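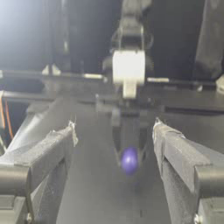
About the Dundwood Centre for Guided Robotics

The Dundwood Centre is a teaching and research unit of Cornden Technical College. Its work is the showing of tasks to robots by people. An operator takes hold of a pair of control handles, or in some courses the robot arm itself, and carries out the task from start to finish. The arms follow, the movements are recorded, and the recordings are used to train the robot to attempt the same task without an operator.

The Centre offers instruction at certificate and diploma level, accepts a limited amount of contract work from industry, and maintains a library of recorded demonstrations for use by its students and partners.

Our work

Most of the tasks recorded at the Centre are small ones. They include picking up a ball, passing it from one arm to another, placing a lid on a jar, folding a cloth and sorting cutlery into a tray. A purple ball held between the fingertips of one arm, with the open fingers of a second arm facing it across a dark tabletop, is typical of the handover exercises with which every student begins.

Handover has been the first unit of our certificate program since the program was established. It asks the operator to manage two arms at once, to judge distance through a camera placed close to the gripper, and to decide when one hand should close and the other should let go. Students who are comfortable with handover generally find the later units on pouring, stacking and fastening within their reach.

A session consists of repeated demonstrations of a single task. The starting position of the object is changed between demonstrations in accordance with a printed plan. Operators are asked to work at a steady pace and to avoid pausing in mid-air, as a hesitation by the operator is recorded along with everything else. Demonstrations in which the object is dropped are kept and labelled separately. They are not counted toward a student's total.

Our history

The Centre began as an evening course in the college's machine shop, where instruction was given on one arm moved by hand. The operator stood beside the bench, held the arm at the wrist and guided it through the task. This method is still taught in the second unit and remains the preferred one for slow work such as wiping and polishing.

Remote control was introduced with the Wader stations, which were designed and built by staff and diploma students. Each Wader station has a pair of working arms and a matching pair of control arms. There are now 4 Wader stations in regular use, and the drawings are revised each year as part of the diploma design project.

The demonstration library was opened to partner schools in its third year of operation. At the most recent count it held 1773 complete demonstrations that had passed review, and the Centre expects to reach 2000 by the end of the coming school year. Every demonstration is reviewed by a person other than the operator before it is added.

Our facilities

The Centre occupies the ground floor of the Kubiak Building, at the north end of the Cornden campus. The floor is divided into a recording hall, a repair bench, a classroom and a quiet room for reviewing recordings. The main entrance is level with the street, and the desks in the classroom and review room may be raised or lowered. Operators may work seated or standing at any station.

Gripper fingers are wrapped by hand with padding to improve their hold on smooth objects. The wrapping wears with use, and students are taught to replace it during the first month of the certificate program. A record of each change is kept at the repair bench, as new padding can alter the way an object sits in the grip – a matter of some importance when older and newer recordings are used together.

Our programs

Certificate in Robot Demonstration. A part-time program for students with no earlier experience of robotics. It covers handover, guiding by hand, remote control with two arms, and the review and labelling of recordings. Each student must complete 200 accepted demonstrations in order to graduate.

Diploma in Guided Robotics. A full-time program for holders of the certificate or those with an equivalent background. In addition to further practice at the stations, students learn to train and test a robot on their own recordings, and take part in the Wader design project.

Short courses for employers. These are arranged by agreement and may be held at the Centre or at the employer's premises. Past courses have dealt with packing, light assembly and the handling of laboratory glassware.

Applications for the certificate and diploma close in April. Places are offered on the basis of a written application and a practical trial at one of the stations. No knowledge of programming is required for the trial.

Our approach to teaching

The Centre holds that a good demonstration is a skilled piece of work and should be taught as one. Students are assessed on the consistency of their movements, the care they take with objects and equipment, and the accuracy of their labels. Speed is not assessed at certificate level.

Students work in pairs throughout. One operates while the other watches the arms and keeps a hand near the stop button, and the two change places at the end of each set. No one operates a station alone, and this rule applies equally to staff and to visiting researchers.

All recordings made by a student are credited to that student in the library, unless the student asks that the credit be left out. Recordings made under contract belong to the client and are stored separately.

Leadership

The Centre is directed by Trevor Simard, who joined the college as an instructor in the machine shop and taught the original evening course. He is responsible for the academic program and continues to teach the unit on guiding by hand. Technical staff at the repair bench report to the Director, as do the instructors in the recording hall.

Visiting the Centre

The recording hall is open to prospective students and their families on the first Saturday of each month during term. Visitors may watch a session in progress and, where a station is free, try a simple handover under the supervision of an instructor. Children under 12 must be accompanied by an adult. Long hair should be tied back and loose jewellery removed before entering the hall.

Schools and employers wishing to arrange a group visit should contact the Centre's office in the Kubiak Building. Please state the size of the group, the ages of any students attending and any access needs.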